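7 Feb 2020

Heso exchange, ledger notes. Balances reconciled tonight, sum zero as required. 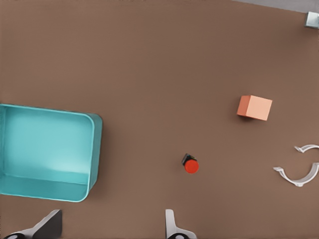
Demurrage trial

Rate set at 16 units per month on any credit balance over 3000. Of the accounts above the line, 13 have posted at least one new purchase this week. The Dutulholm members still only sell. Jirayu Suwannarat wants a matching charge on large debits. I disagree – the debit limit already covers that side, and a second charge would make the statements harder to read.

Found 17 listings with no price. Wrote to the owners and gave them until Monday, after which the listings are suspended.

Kolář import script drops the memo field again. Patched the column order, reran, totals match. Grorkudham trades still to be entered by hand. Review of the rate is set for July.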